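Fandby Listener Guide
Section 4: Setting Up Your Stream and Your First Listening Session

Updated 18 Jun 2024

Welcome in! You've made your account, you've picked your membership, and now comes the fun part, which is getting the music to play in the room where you want to rest. Most people get through this section in one sitting (with a cup of tea beside them, if they're anything like us).

Before you start

You'll need your Fandby sign-in, a phone, tablet or computer, and a speaker or a pair of headphones. Wired or wireless are both fine. If you joined through a Candale retreat, use the email address you gave at registration. Your membership is already attached to it.

Connecting your player

1. Open the Fandby player and choose Sign In. Type your email address and password, then tap Continue.

2. Choose Rooms, then Add a Room. Give the room any name you like. "Bedroom" works, and so does "The Quiet Corner."

3. Turn on your speaker and put it in pairing mode. The button for this is different on every speaker, so check the booklet that came with yours.

4. Wait for the speaker's name to show up under your room, then tap it. A soft bell tone plays when the two are connected. We love that bell! It was recorded in one take during the Zacharias sessions and we've never wanted to change it.

5. Set the volume low, lower than you think you'll want. Press Play on the Welcome Track and bring the sound up slowly until you can hear the held notes underneath the flute.

Note: If the bell plays from your phone, the speaker is paired but not selected. Go back to step 4 and tap its name again.

Caution: Start at low volume every time you switch to headphones. The player remembers a separate level for each room, but it can't tell how loud your headphones are.

Choosing a channel

There are 18 channels on the stream, and they all run day and night. You can wander between them as much as you please. New listeners often begin with Fillance, our slow piano and strings channel, and plenty of them never leave it. The pieces are long, they melt into each other, and there's no talking at all.

6. From the main screen, choose Channels and scroll sideways.

7. Press and hold a channel to hear a short preview. Let go to return to what you were playing.

8. Tap the leaf symbol to save a channel to your room. Saved channels appear first the next time you sign in. 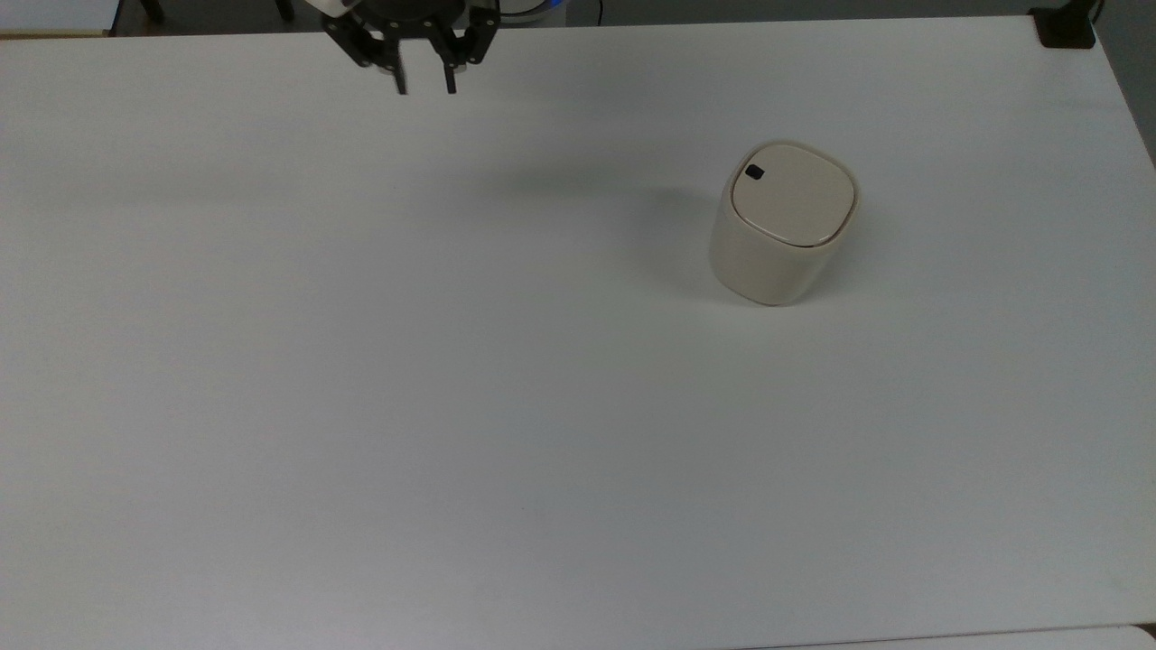

Guided meditations are kept apart from the music channels, under Voices, so that a spoken track never comes along in the middle of your nap. There are 104 of them at the moment, with a fresh batch added each March. You can sort by length, by speaker, or by what you'd like help with: sleep, focus, grief, a busy head. Try a few different speakers before you settle on one. A voice that does wonders for your sister might do nothing for you, and that's perfectly fine.

Setting the sleep timer

9. While anything is playing, tap the moon.

10. Turn the dial to the number of minutes you want. The music fades during the last 4 minutes and then stops.

11. To keep the same timer every night, switch on Repeat. It stays on for that room until you switch it off.

Note: The timer only counts while sound is playing. If you pause to let the dog out, it waits for you.

Caution: Please don't use guided meditations while driving or running equipment. Several of them are made to bring on sleep, and they're good at it.

Listening without a connection

Full members can save music to a device, and it's wonderful for travel. Open any album, tap the down arrow, and leave the player open until the circle fills in. The complete Zacharias album takes up 920 MB at the high sound setting. If your device is short on space, go to Settings, then Sound, and pick Standard before you save.

Saved albums need to check in with your account now and then. If a title turns gray, connect to the internet, open the player, and pull down on the Saved list to refresh it.

If the sound drops out

Move the speaker closer to your phone and see if the music steadies. Next, close the player fully and open it again. If it still skips, go to Settings, then Sound, and turn on Long Buffer. Tracks will take a little longer to begin, but they'll ride out a weak connection much better.

Section 5 covers sharing a room with family members and making your own playlists.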